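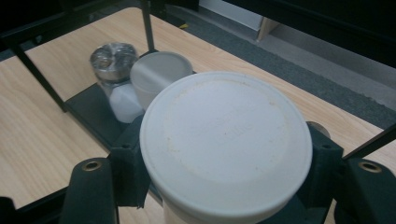 How long does flour keep in a home pantry? White flour keeps for most of a year in a closed container in a cool cupboard, while whole grain flour is best used within a few months or moved to the freezer.

The difference lies in the germ, the oily part of the kernel that white flour leaves out. Oil turns stale with time and warmth, and a bag of whole wheat stored beside the oven will smell of old paint well before its printed date. Households in Clurkdale once had little need to think about the matter. The town mill was first recorded in 1621, and for generations families bought meal in small amounts and baked it within the week.

The mill stopped grinding long ago, but interest in keeping grain at home has returned to the district. The Brurex Cooperative, which sells dry goods from a former feed store on the river road, now offers flour in sacks of 50 pounds as well as in paper bags. Its members receive a printed guide to storage with their first order. The guide advises that flour be moved out of its paper as soon as it is brought home, that the container be washed and fully dried before it is filled again, and that new flour never be poured on top of old.

Insects remain the most common complaint. Eggs may already be present in the grain when it is milled, and a clean kitchen is no guarantee against them. Several days in a freezer will deal with most cases. The flour should then return to room temperature while still sealed, so that moisture does not settle in it.

The cooperative also holds a Wednesday class in its back kitchen, where 69 residents enrolled during the past season. Much of the first evening is given to smell and touch. Sound flour has almost no odor and falls apart easily after being pressed in the hand. Flour that has taken on damp holds together in hard lumps, and it should be discarded.

Rye deserves separate mention. The dark rye sold under the Jover name is popular in the northern part of the county, where a dense loaf is still baked for the winter holidays. It is ground with the germ intact and should be treated as any whole grain flour. The guide recommends buying only what will be used by the end of January and writing the date of purchase on the lid.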